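Equipment planning: frequently asked questions

Last updated 15/03/2022. Questions that aren't covered should go to Ilango Achari at the Gasalitz workshop.

Who is this page for?

Groups at Gasalitz and Stollent that want to buy an arm, a hand or a complete cell for handling work, and need to put a figure into next year's budget. If you only want bench time on a cell that already exists, use the booking form.

When do I have to send in a request?

By the end of July. Requests that come in later are held over to the following round unless they replace something that has broken down.

Do I need quotes before I apply?

You need 3 for anything with a motor in it. Tables, mats, baskets and test objects can go in as one line with your own estimate. A quote from Somier counts as one quote even if it lists several versions of the same arm.

Should I ask for a gripper or a hand with fingers?

Write down the objects first. For boxes, trays and parts of one size, a two-jaw gripper costs less and is quicker to get repaired. A hand is worth asking for when the objects are small and oddly shaped, or when they have to come out of a container with sides. Put the container in the request too, with its depth and opening. A hand needs room above the rim, and so does the wrist behind it.

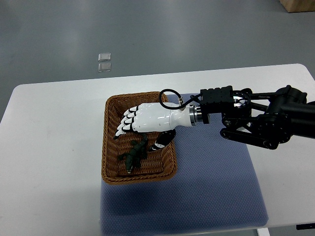 White hand over a wicker basket with two small toys in it, one of them a green lizard.

We ask for a list of test objects with every hand request. Toys are fine. Include a few shapes that differ from each other, and buy two of each so that the work doesn't stop when one gets lost.

What do people forget to budget for?

Cables, mostly. Allow for a spare of every cable that runs past the wrist. After that come the coupling between hand and arm, which is often not in the price of either, and the freight. Stöcker charges freight separately and it only shows up on the final invoice.

How much should I set aside for table-top items?

700 euros covers the table, a mat with some texture to it, containers and objects for one cell. If you want a height-adjustable table, get a price for that on its own.

How much floor space does a cell take?

Plan for the table plus the full reach of the arm on every side it can swing to. Mark it out on the floor before you order and walk round it. Furniture and crates inside that area have to go somewhere else, so say where in the request.

How long does delivery take?

Arms have been taking 4 months. Hands are slower, 7 months on the last order. Order the hand first if the money is released in two parts.

Can we share a hand between two arms?

Yes, if both arms take the same coupling. Check the drawing, as the bolt pattern can differ between models from the same maker. Each arm will still need its own cable.

Can I buy second-hand?

Arms yes, with a service record. We don't approve second-hand hands.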